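Spring Clear-Out, Back Bedroom

The back bedroom gets turned over once a year, usually in May, when the heavy clothes can go up and the light ones come down. It is a small room and the bed takes up most of it. For the rest of the year it is a spare room and a place for plants. For one weekend it becomes the sorting room for the whole house, and everything that has to be folded, bagged or given away passes over that bed first.

This page covers the clothes day. The kitchen and the hall closet have their own pages and are not repeated here. I have kept the notes short. Most of them are for my own use next year, when I will have forgotten which bin the wool went into and which shelf the bins went onto.

We started at nine, after breakfast, and had the closet emptied by ten. The dresser took longer. It has deep drawers and things work their way to the back — single socks, a belt, two swimsuits that were looked for all last summer.
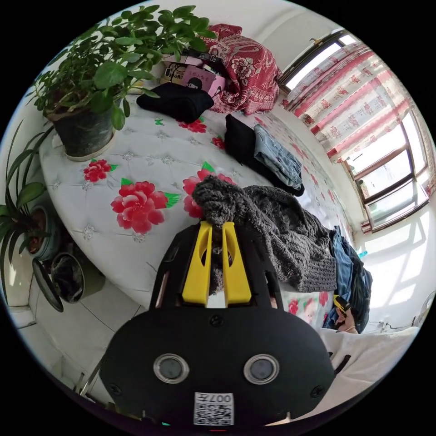 Ilona Major
Page editor and keeper of the house notes

Mid-sort, with the chunky grey sweater over the bed. Light blue jeans on top of the black clothing, more dark blue and black farther along, boxes and packages up toward the wall.

The sweater is the bulkiest thing we store. On a hanger the shoulders stretch, so it gets folded: sleeves in, then in thirds, hem last. It goes flat in the bottom of the bin with nothing heavy on it. I wash it by hand the week before and give it two full days on the rack. Last year I gave it one, and the bin smelled of damp wool when we opened it in the fall.

Dark clothes are the slow part of the job. Black pants, black leggings and navy T-shirts all look the same in a heap, and the only way through is to hold up each piece by the window. Anything gone grey at the knees goes to the rag bag. Anything that still fits and still has its color stays.

Jeans stay down all year. I fold them in half lengthwise and then twice across, and they stand on edge in the second drawer. Derek Lockwood folds his the other way, in a roll, and says he gets two more pairs in. I tried it and the drawer would not close.

The quilt is the white tufted one with red peonies. It stays on the bed for sorting. Dark clothes show up well against it, and so does lint, so it gets a shake out of the window at the end of the day and goes into the wash on Monday. Cold water, low spin, and over the line with the knots facing out. A hot dryer flattens the tufting.

The folded red blanket with the cream paisley and floral pattern is the guest blanket. It goes back on the closet's top shelf in a cotton pillowcase. Plastic bags are no good for it over a whole summer.

Boxes get opened before they are moved. That rule came in after a carton sat in the closet for two years with a gift in it that was meant for Glenys Wragg. She has it now. Empty boxes are flattened the same day and go out with the paper.

The plants live in this room for the light. The one with the broad rounded leaves is in a black plastic pot on a white saucer, and the spider plant has the pot with the teal rim. Both were watered the night before. I would not water on a sorting day, with this much clean clothing so close to the leaves. The spider plant is due to be divided, and Colin Ackroyd has asked for a piece of it.

Where things ended up:

Wool and heavy knits — large bin, closet floor, left side
Scarves and gloves — small bin, on top of the large one
Jeans — second drawer
Black and navy basics — third drawer
Guest blanket — top shelf
Rags — garage, in the bucket under the bench
Giveaway — two bags, by the front door

The giveaway bags went on Sunday, 8 May 2022. Lionel Furnival had room in his car and dropped them off on his way across town. I wrote a list of what was in them, and it is taped inside the closet door.

Time for the clothes was 145 minutes, leaving out lunch. The closet was the quick half. If I were doing it over I would start with the dresser, while there was still space on the bed, and leave the hanging things where they were until the drawers were finished.

Still to do in this room: new liner for the top drawer, a second hook on the back of the door, and cedar blocks for the large bin. The old ones have lost their smell, and I am told sanding brings it back. I will try 30 seconds on each side with fine paper before buying more.

Next page: Hall closet
Previous page: Kitchen shelves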